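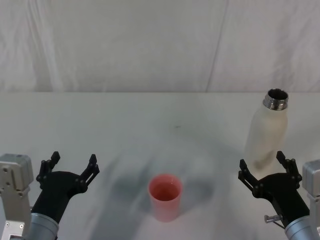 Section 4: Setting up the pouring chore

OK, this is the chore everybody wants to see first, so let's get your Zudik pouring a drink! I wrote this part after 718 tries on my own two-arm setup, and I'll be straight with you about what it can and can't do at the end.

1. Clear the table. I like a plain white top with a plain cloth behind it, but any dull surface is fine. Shiny ones gave me fits.

2. Stand the cup upright between the two grippers, a bit toward the front. Use a plastic one (mine's pink, and it has hit the floor plenty).

3. Take the cap off the bottle yourself and put the bottle farther back on the right, in reach of the right arm. Fill it halfway at most.

Note: Zudik can't unscrew caps yet. The Burholm update in December is supposed to add it, and I'll believe it when I see it.

4. Open both grippers all the way. Pick Pour from the chore menu, then Practice Run.

5. Watch the whole practice run with your hand near the stop button. The right arm should close on the body of the bottle, below the metal neck. If it goes for the neck, stop and slide the bottle back an inch or so.

6. Happy with that? Choose Real Run and stand back.

CAUTION: Cold or lukewarm water only. No coffee, no tea, no soup, even if the last ten pours went great.

CAUTION: Keep fingers out from between the arms until the light on the base goes green.

So can a machine pour your drink yet? Kind of! One pour takes mine almost 90 seconds, and I still keep a towel handy. Swap in a cup it hasn't met and you'll be teaching it all over again (see Section 5, and set aside an evening). Wiping up the spill is a separate chore, and mine is still pretty bad at it.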